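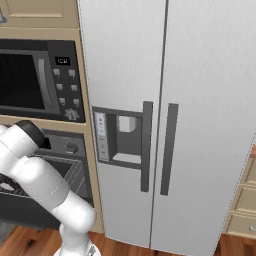
By the Marton Weekly's household columnist

Last updated: February

My freezer makes ice whether I want it or not. It makes ice at 4 in the morning, with a crash like somebody dropping a drawer of spoons, and then it rests a while and makes more. I live by myself. I take two cubes in a glass of water, in summer.

I bring this up because the town of Marton would like me to use less water, and has sent a leaflet. The leaflet has 48 tips in it. I am to turn off the tap while brushing. I am to put a bucket in the shower and carry the bucket, dripping, down a flight of stairs to a fern. I don't own a fern, so presumably I should buy one.

I have nothing against saving water. I grew up on a well that quit every August, and I still can't watch a hose run down a driveway without wanting to say something to the hose. What gets me is who receives the leaflet. The Grirnano golf course, out past the county road, was green as a pool table all last summer, and I'd love to know where they keep their bucket.

My bill for the dry months came with a line reading 2,241 gallons and a little frowning drop of water. The drop had eyebrows. Somebody was paid to draw them. Meanwhile the main on Brako Street leaked into the gutter for so long that the birds had started to rely on it.

Fix the pipes first. Charge the big users what the stuff costs. Then send me a leaflet, and I'll read all of it, even the part about the fern. I would put $200 of my own toward the Brako Street repair tomorrow if it meant never seeing those eyebrows again.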